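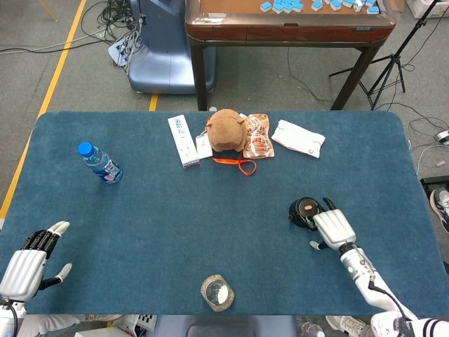

Abb. 1: Tisch mit blauem Filzbezug, links eine liegende Kunststoffflasche

Projektbericht: Trinkwasser und Mehrwegflaschen an der Stirner-Schule

1. Fragestellung
Im Januar haben wir untersucht, ob Schüler weniger Einwegflaschen kaufen, wenn es einen Wasserspender gibt. Die Schule hat 2 Spender der Firma Clasix, einen im Foyer und einen vor der Sporthalle.

2. Vorgehen
Wir verteilten 100 Fragebögen in den Klassenstufen 8 bis 10. Außerdem lasen wir täglich nach der sechsten Stunde die Zähler der Spender ab.

3. Ergebnisse
Im Projektzeitraum wurden rund 1000 Liter gezapft, der größere Teil im Foyer. Viele Befragte kaufen trotzdem weiter Flaschen am Kiosk, meist wegen der Kohlensäure. Der Spender vor der Sporthalle ist einigen jüngeren Schülern nicht bekannt.

4. Offene Punkte
Die Ferientage fehlen in der Auswertung. Der Fragebogen liegt im Anhang.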